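Notes for session 7: approach poses, guarded moves and why your planner lies to you
Robot software module, Cirkstead

Bring last session's handout, we'll carry straight on from frames and transforms. If you missed it, read the bit on the tool frame first or none of this will make sense (sorry!).

We're sticking with the PC assembly cell, and today it's all about the last few centimetres. Getting the gripper from the tray to the open case is the easy part. The planner has a collision model, it finds a path, off we go. Then we arrive over the motherboard, and suddenly a millimetre matters – the socket is small, the memory slots are narrow, and the case walls and drive cage leave you far less room to turn the wrist than you'd like.

So split every placement into two poses. The approach pose sits straight above the target, tool axis square to the board. The place pose is the target itself. Between the two you don't call the planner at all, you ask for a straight line along the tool axis and refuse anything else. I've seen a free-space planner go for a lovely swooping elbow flip over a 13 mm drop, and it was perfectly legal as far as the solver was concerned.

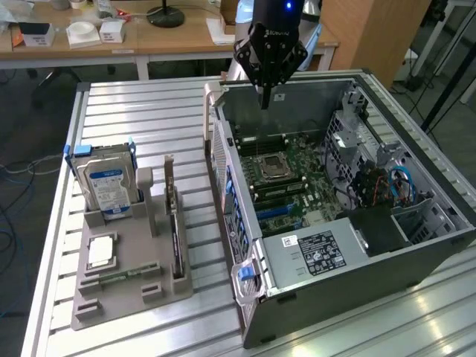
Svyatoslav Holovko asked why we don't just make the collision model finer and let the planner do the whole lot. Fair question! He'd tried it in Rerora with a mesh of 4,000 triangles for the case, and said the plans got slower but the parts still landed crooked. Well, yes. A finer mesh tells you more about the case you modelled, and cables never sit where you modelled them. Put a fat box round the cable bundle and keep out of it.

What fixes crooked parts is the guarded move. Go down slowly, watch the force reading, stop when it passes your limit, then check the height. Stopped too high? You've hit an edge: back up to the approach pose, shift a little, try again. My limit for the exercise is 6 newtons, and please put it in the config file and not in the middle of your loop.

For next time: write the guarded move as its own function, with a timeout, and log the force and height at every step. Prado people, your force readings come in the sensor frame, so transform them before you compare anything. The Genura group can skip that bit.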